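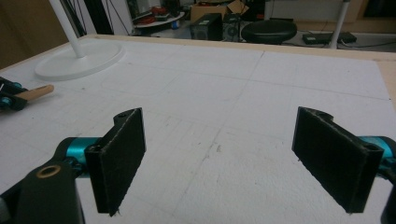
Village & Parish Life > Halls, Clubs and Meetings
Thread: Is it ever all right to move the start time of a quiz?

marrowfat_pete
Our pub quiz at the Rakton Arms has begun at eight since before I had a beard. The new landlord wants seven. He has put up a poster with a smiling owl on it, as if that settles things. Half the teams are livid and the other half haven't noticed, which tells you roughly how they do in the observation round. Has anyone been through this and come out with their friends intact?

Delia Olivares
We moved ours two years ago and I'd do it again tomorrow. At eight, the music round lands close to ten, and by then my team can't remember the name of our own team. Seven means you're home for the news. My only regret is the food. People arrive hungry and order chips in round one, and then you're handing in answer sheets you can see through.

grumblethwaite
Seven is teatime. People have children, and dogs, and trains that Ranevlow station announces in a whisper and then cancels out loud. If you start at seven you get a quiz for the retired and people who live upstairs.

Delia Olivares
I am retired and I live upstairs. It's lovely.
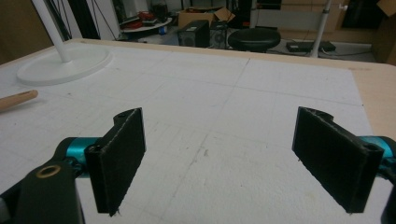

Re: Is it ever all right to move the start time of a quiz?

bunting_surplus
Can I raise the real issue, which is length? Start whenever you like, but no quiz needs 80 questions. The one at Prarkia Social Club had that many last month plus a table round where you identified biscuits by outline. I used to enjoy biscuits.

marrowfat_pete
Ours is 60, with a tie-break. The tie-break last week was how many steps there are up the church tower and the man who set it had counted them himself, twice, and got different answers. He took the average. There was a half step in it.

grumblethwaite
Who won?

marrowfat_pete
The bellringers. There has been talk.

Emiliano Bustos
I set questions for a league of 7 pubs, so I'll put in a word for the other side of the microphone. An early start suits the setter very well. What it doesn't suit is the marking. At eight o'clock people are settled and you can collect papers after every round. At seven you have latecomers till half past, all wanting to know if they can do round one from memory of what they heard through the door. My answer is no. Their answer is that the old chap always let them.

I was the old chap's deputy. He did not always let them.

bunting_surplus
Do you swap papers for marking or do it yourself?

Emiliano Bustos
Swap. It's quicker, and it keeps everyone suspicious of somebody other than me.

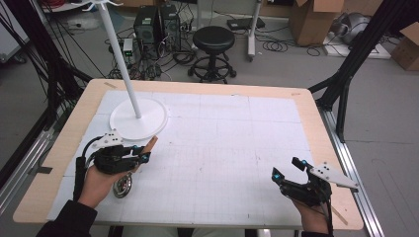 The trouble comes with spelling. I accept anything I could recognise if it were read out, so "Veola Desmond" type efforts get through if the sounds are all there. But neighbouring teams are far harsher than I am. I once had a table refuse a point for "Missisippi" and then put it down themselves with three p's.

grumblethwaite
I don't agree with that at all. If it's wrong it's wrong. We lost to the cricket club by one point in April because someone was generous over a Welsh river. One letter can be a different river.

Emiliano Bustos
Was it a different river?

grumblethwaite
It might have been.

sixpenny_handel
Reading all this with interest as we've had the same row, except ours was about phones. Landlord said phones in a bucket. Then nobody would put theirs in the bucket, as it was the mop bucket. He bought a nicer one. Attendance fell by 3 teams in a fortnight, and our scores became very respectable all of a sudden, so draw your own conclusions.

On the start time, we compromised at half past seven and everyone hates it equally.
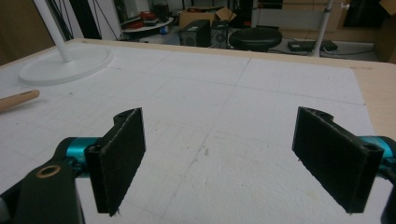

What made it bearable was keeping the raffle where it was, straight after round four. You can shift the clock and the prices, and you can even lose the picture round, but do not touch the meat raffle. Mrs Agarwal from the post office has won it so often she's on first-name terms with the gammon.

Delia Olivares
Half past seven is the worst of both. Too late for tea afterwards, too early for tea before. Pete, tell your landlord to have seven and stand firm.

marrowfat_pete
I put it to the vote on Thursday. Eleven for seven, eleven for eight, one for "whenever Brian gets here". Landlord says that's a mandate for the owl.

bunting_surplus
What does Brian say?

marrowfat_pete
He wasn't there yet.

grumblethwaite
Then you need a recount with Brian in the room. And ask about the length while you're at it, 60 is still ten too many.

marrowfat_pete
Will do. We're trying seven for a month and the bellringers have asked for the tower question to be struck off the record, both ways. I'll post the scores when I've got them off the setter.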